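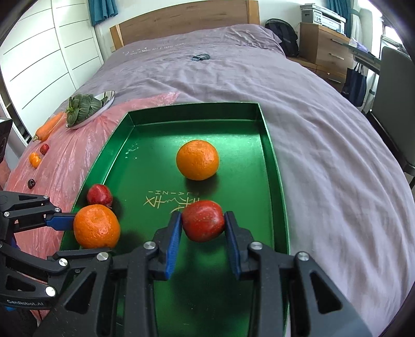
About Plosport

Most fruit box companies will tell you their apples changed somebody's life. We have our doubts. An apple is an apple, and a mandarin that was dull on the tree will still be dull in a nice tray.

Plosport packs fruit and vegetables for 55 households in Relberg and Zostlow. Antigoni Drakos started it after paying too much for a gift hamper that was mostly shredded paper. Themis Giannakopoulos joined two years later, mainly to argue about prices, and he still does.

What we pack

Apples and mandarins all winter, greens and carrots when the growers at Yorath have any worth buying. We don't say "superfood" and we don't say "hand-selected" — whose fruit isn't picked up by a hand at some point?

Shallow trays cost us more than bags. We were slow to believe they made a difference, and for carrots we still don't. Apples do seem to bruise less when they aren't piled on each other.

What we don't promise

We can't tell you it will taste the way it did when you were a kid. If something arrives soft, write to us before 2 in the afternoon and we'll replace it on the next run. Delivery is free on orders over $40. Under that, you pay for the gas.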